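Introduction to Small Archives
Handout for session 4: Keeping Papers in Order
Course teacher: Csenge Vass

In the last session we spoke about who makes the records. Today we speak about the order in which they come to us, and what we are allowed to change in it. Please read the whole handout before the practical part, and bring a soft pencil.

1. Original order

When a firm or a family gives its papers to an archive, the papers usually have some order already. It can be a bad order. Letters may lie together by the name of the sender, by the year, or only by the drawer they were in. The first rule is that we write down this order before we touch it. A pile that looks careless to us may show how the clerk was working.

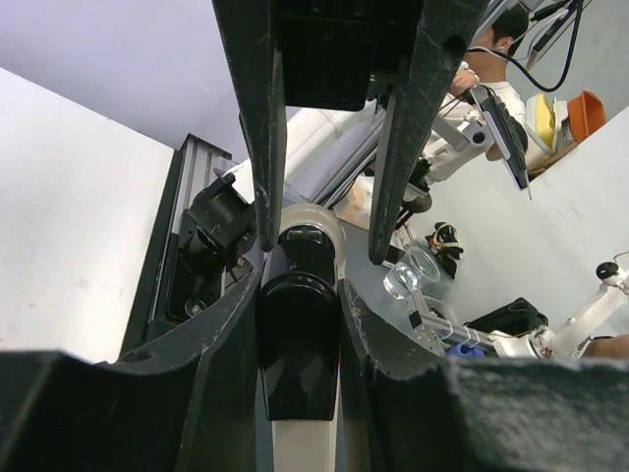
Our main example is the Marnell collection, the papers of a grain merchant. The oldest letter is from 1831. The collection had 279 sheets when Kálmán Jakab made the first list, and he numbered them in pencil on the back, in the lower corner. Please use his numbers in your exercises, also where you think that he was wrong. If you find two sheets which belong together, write a note and leave the sheets where they are.

2. Attachments

A bill and its receipt are two documents, but the merchant treated them as one. In the older part of the collection such papers are sewn with thread or joined with a pin. In the later part we find metal staples. The kind of fastening tells us something, so it goes into the description too.
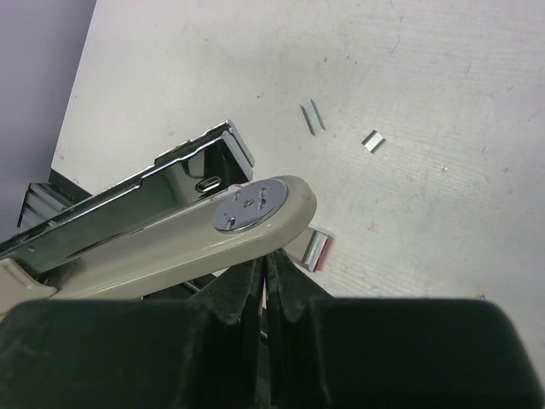

Lamitz, 07/05/2025

I add this part after a question from Andor Vincze. He asked if every old fastening must be removed. My answer is no. A clean thread that does not cut the paper can stay. Rusted metal should come out, and this work is slow - for the exercise you have about 20 minutes, and I do not expect that you finish.

Slide a thin strip of polyester film under each leg of the staple, and bend the leg up with a flat tool. Then turn the sheet over and lift the staple out. Never pull from the front.

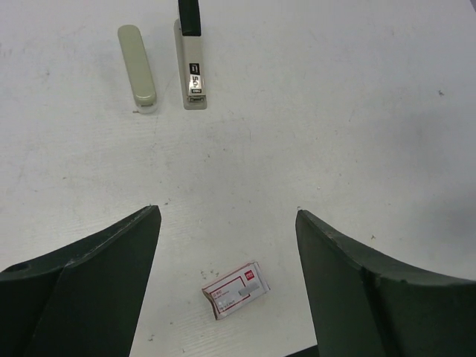
After the removal, the sheets still have to stay together. Most archives fold a sheet of acid-free paper around them and write the numbers on the outside. A brass clip is possible if there is a slip of paper under it. The small box of staples on the white tabletop is for our own course papers, and nothing from it should go into the collection.

3. The finding list

Each entry needs the number, the date, the names, and one line about the content. If the date is a guess, put it in square brackets. Do not correct the spelling of names.
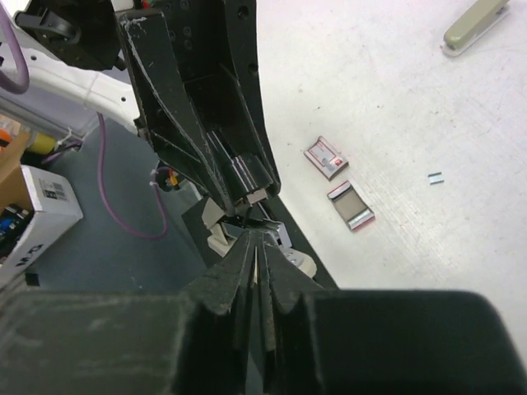 Kornél Szűcs likes to put the place before the date, and I prefer the date first. Both are fine - but choose one and keep it to the end of the list.

For the next session: describe sheets 1 to 20 and read the chapter on letter books.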